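Robot Teleoperator (part-time and full-time)

Heltisov, Ranow site
Posted January 18, 2024
Reference: 2727

Heltisov is hiring operators to drive two-armed robots through everyday tabletop tasks. You do the task by remote control, the robot's cameras and joints are recorded, and our training team uses the recordings to teach the robot to do the same thing by itself. You will be the one showing it how.

You do not need a background in robotics or programming. People who have done well in this job came from sewing, dental labs, kitchens, warehouse packing and piano teaching. What we look for is steady hands, patience, and the ability to do the same thing many times without getting sloppy.

What the work is

Each station has a pair of robot arms and a matching pair of hand controls. When you move a control, the arm on that side moves with it. Squeezing the trigger closes the gripper. You sit or stand close enough to see the counter, and you also have a screen with the views from the wrist cameras. Most operators look at the counter for large moves and at the screen for the last inch.

A recording is called an episode. You start it with a foot pedal, do the task from start to finish, and stop it with the same pedal. Then you mark it as good, bad or unsure, and set the objects up again for the next one. The setup sheet tells you which objects to use and how much to change their positions. Please read it before each batch. Putting everything back in the same spot every time is the most common mistake new operators make, and a robot trained that way only knows one spot.

Current tasks at Ranow

Plugs and power strips. Picking up an adapter, turning it so the prongs face the right way, and getting it into an outlet. Loose charging cables are part of this one. The cable pulls on the adapter and gets in the way of the fingers, and you need to learn when to let go and take a new grip.

Toy blocks. Stacking, sorting and moving shapes between a base board and the counter. This is where all new operators start.

Cloth folding. Small towels only for now. Full-size towels are planned for April.

Some batches mix objects from more than one task on the same counter, so that the robot has to find what it needs among other things. These take longer to set up and the pace target is lower.

Training

Training lasts two weeks and is paid at the full rate. The first days are spent on blocks, with an experienced operator at the next station. After that you move to the plug task. Sơn Diệp runs the training and will go through your episodes with you at the end of each shift. He will point out jerky moves, long pauses, and places where you bumped the counter.

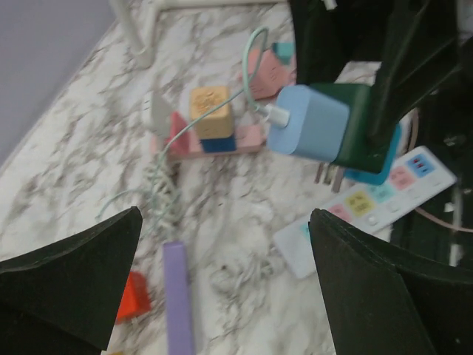
Expect the plug task to feel slow at first. The controls do not push back on your hand, so you cannot feel when the prongs touch. You have to judge it by eye. If you miss, keep recording and fix it. We want episodes where something goes a little wrong and the operator recovers, as long as the task gets finished. Mark those as good and add the note "recovered."

If you drop something on the floor, or an arm stops with a red light, end the episode and mark it bad. You will not be penalized for a bad episode that is marked honestly. We do look at bad episodes that were marked good.

Hours and breaks

Shifts are four hours (part-time) or eight hours (full-time). You get a break after every 30 minutes of recording. Breaks are paid and are not optional, as this work is hard on the wrists and shoulders. Chairs and control stands are adjustable, and there are stations for left-handed operators.

Requirements

You must be 18 or older and allowed to work in this country.
You need good near vision, with or without glasses, and must be able to tell colors apart. The setup sheets use color names.
You should be able to read written instructions in English.
You must be able to attend both weeks of training without missing a day.

Experience with video games, model building, sewing or repair work helps but is not required.

How to apply

Send a short letter to Yến Mạc, hiring coordinator, through the form on our careers page. Put the reference number in the subject line. Tell us which shift length you want and describe one thing you do regularly with your hands. A resume is welcome but we will read your letter first.

Applicants we want to meet are invited to a tryout of one hour at Ranow. You will get a few minutes to learn the controls and then do a block task and one attempt with an adapter. You are not expected to succeed with the adapter. The tryout is paid, and no recordings from it are used for training the robots.

Visitors should use the side entrance and ring for Room 631. The building has an elevator, and parking behind it is free.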